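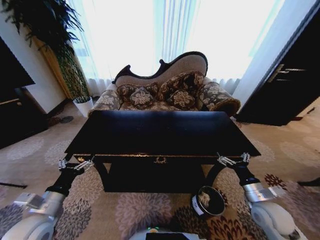
I have wanted to get to the Grellham antiques fair for years, and this August I finally managed it. It fills the old maltings and most of the field behind, and there are 500 stalls if you believe the programme (my feet believe it). I went with a short list: a bedside lamp, a bread board, and something small to stand beside the armchair at home. For that last one I had my heart set on a black side table, glossy on top, with curved legs and a shallow drawer edged in a thin line of gold, with a fancy little gold handle in the middle. Once you start looking for black and gold you see it everywhere, and I was very happily distracted all morning.

The gates open at eight and the queue was already back to the bus shelter when I got there. Don't let that put you off! It moves quickly, and a man comes along it selling bacon rolls. Entry is £3, cash only, and they stamp your hand so you can go back to the car and drop things off.

I started in the maltings, where the furniture dealers are. The best hour of my day was spent with Tapio Heiskanen, who restores lacquered pieces and had a bench set up by the loading doors. He showed a ring of us how he fills a chip in black lacquer: a tiny amount at a time, left to harden, rubbed back, then filled again. It can take 20 coats to bring a bad corner level. He lets you feel the repair with a fingertip, and I couldn't find the join at all. His advice for buyers was to pull every drawer right out and look at the back of it, where people don't bother to tidy up, and to crouch down and look along the top towards a window. Dents and ripples show straight away in the shine.

Upstairs is china and glass. I'm no expert, but I loved the Penner room, which is all kitchen things - jelly moulds, scales, enamel bread bins, a whole wall of rolling pins. The bread board came from there, and it's a beauty, with wheat ears carved round the rim.

Lunch was in the courtyard. Flanuvine had the longest queue and the best smell, so I waited, and the mushroom pie was worth it. Sit on the wall side if it's hot.

The field in the afternoon is a different sort of fair, more boxes under tables and more haggling. Ravinder Tremblay was selling clock parts and gave me a lovely long talk on why so many mantel clocks turn up without their pendulums (they get taken out for house moves and put somewhere safe). The most expensive thing I saw out there was a longcase clock at 2,000, and I did stand in front of it for a bit.

I came home with the board, a brass lamp that needs rewiring and six teaspoons I hadn't planned on. The spot by the armchair is still bare, so I'll be back at the spring fair with a tape measure and a bigger car.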